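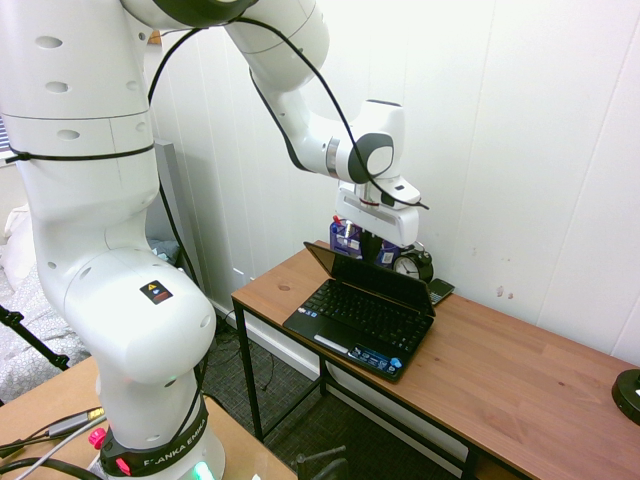 The desk end of the room, 3rd October

Part one: The letter

My aunt left me a boat. I should say that straight up, as I can't swim and I get seasick in the bath.

She was called the Urkska (the boat, not my aunt) and she was tied up at Mestimska, six hours down the coast, where the harbour fees had been piling up since August. The letter said I owed 500 dollars and would I kindly come and get her. It was signed Tomomi Tamura, Harbour Office, in the neatest handwriting I'd ever seen.

I rang Mum. Mum said sell it. I rang my brother and he said keep it, he'd always wanted a boat, and could I pay the 500 dollars.
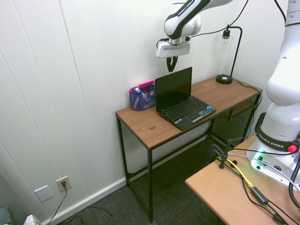

I wrote back to Tomomi Tamura four times and deleted every one. How do you tell a stranger you don't want the thing your favourite person loved most? The laptop sat open on the desk with its screen dark, and I sat in the kitchen with a cup of tea and a whole packet of biscuits, thinking up excuses — bad back, new job, sudden allergy to rope. By the last biscuit I'd run out. I grabbed my keys and drove.

It was getting dark when I pulled in, and the harbour smelled of diesel and hot chips. Tomomi Tamura was waiting at the gate in a big yellow raincoat, and she was 23 if she was a day. I'd been picturing somebody's gran!

"You've got her nose," she said, and that was it, I was bawling in a car park in front of a girl with a clipboard.

She let me have my cry, then walked me along the jetty past all the flash boats to a little green one at the end with paint coming off her in curls. There was a kettle in the cabin, and my aunt's horrible purple cardigan on a hook.

"She paid me 100 dollars to keep the kettle clean," Tomomi said. "I told her it was too much."
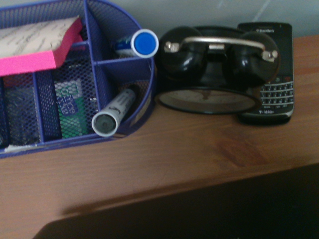
Part two: The kettle

So we put it on. The gas took a bit of coaxing, and the only milk was powdered, but we drank two mugs each and I wasn't sick once (we were tied up, but still).

"What'll you do with her?" she asked.

I had the cardigan on by then. It itched like mad.

"Can you teach a person to swim?" I said.

Tomomi looked at the water, and then at me, and went to find a second raincoat.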